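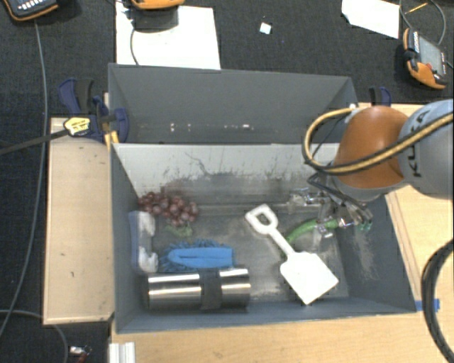 The long wait at the stage door

Print this article | E-mail to a friend

2023-08-10

By six o'clock there were already people along the side wall of the Lisotton Theatre, and the curtain wasn't due up until half past seven. Most had no ticket for that night. They had been to the show earlier in the run, some of them more than once, and had come back for the part that happens afterwards in the lane.

The play was Drandstead, a two-hander about brothers who inherit a sheep station, and the draw was Jagadeesh Nambiar. He spent six seasons as the harbour pilot in the television drama Jirnholm, and the audience that found him there has followed him to the stage. The Lisotton seats 831. The whole run sold out in a morning.

Fans had their own system for the lane. Whoever got there first started a list in a school exercise book, and you wrote your name and went off to find dinner. When the crew began bringing out the barriers you lined up in the order of the book. The theatre had no part in it and the ushers left it alone. On the night I went there were 51 names, and the last belonged to a man who had wandered over from the tram stop to ask what was going on.

Haiyan Du was fourth. She has kept a fan site about Nambiar since the second season of Jirnholm, when he was still well down the credits. She works in payroll during the week and updates the site at night.

"I used to post everything," she said. "If someone sent me a photo of him buying milk, up it went. I stopped that years ago. Now it's premieres, stage doors, signings, things where he knows he's going to be photographed. A few people got cross and left."

She also holds photos back. If a picture shows another fan's face, she asks first, and if there's a child in it she won't run it at all. She thinks she has several hundred sitting in folders that will never go anywhere.

The doors opened a little after ten. The other half of the cast came out first, signed a few programmes and left on a bicycle. Nambiar took another quarter of an hour. He had a beanie pulled down over his ears and his own pen, a habit he picked up after too many borrowed ones ran dry.

He started at the far end, away from the cameras, and worked back. He does this every night, and the regulars know it, so the front of the line is a worse spot than it looks. He signed programmes, two DVDs and the back of a parking ticket. One woman had driven down from the country and couldn't get a word out, so he asked about the road and whether there were roos on it, and after a while she could.

I spoke to him inside the next afternoon, in a dressing room with a heater that clicked. He was eating a sandwich and apologised for it.

"On telly you don't meet anybody," he said. "You do the work in a shed and eight months later people have feelings about it. Here they've just watched it. Some of them want to argue about the ending, and I like that."

He doesn't do it on matinee days, when there is barely time to eat between shows. He won't sign blank cards either. Those tend to turn up for sale, and he has seen his own name going for $100 online beside a photo he never signed.

Next is Lencho, a feature about a failing radio station, which starts shooting when the play closes. He has the lead and has been learning to run a mixing desk. He wouldn't say much about the script — the producers had asked him not to — except that he gets to sit down for most of it, and after this play his knees are pleased.

Du plans to take a fortnight off from the site once the run ends. She has said that before. She was back in the lane on the Saturday, seventh in the book, with a thermos and a folding stool.

Comments

marnie_k: I was the parking ticket! It was all I had in my bag. Paid the fine online so I could keep it.

Old Stalls: Saw the first preview and thought the second act dragged. He was very good though.

Tess: Does anyone know if Drandstead is touring? Would love it to come to Hobart.

pilotboat: Haiyan's site is the only one I still read. Glad she got a mention.

We use cookies to remember your settings and measure visits to this site. By continuing to read you agree to their use.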